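### 4.2 Picking from the mesh crate

We rendered 1,000 starts in simulation with the Flomel planner, each with one object in a perforated crate. The policy sees only the overhead view. Of these, 497 ended in a stable lift - the rest were mostly slips or contact with a wall. Flat tins did worst, as a low rim leaves little to hold.

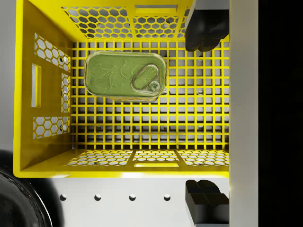
**Figure 6.** Green tin on the floor of the yellow crate, simulated overhead view.

Gerlach objected that a success count hides how close the fingers came to the walls, so we report clearance separately in Section 4.3.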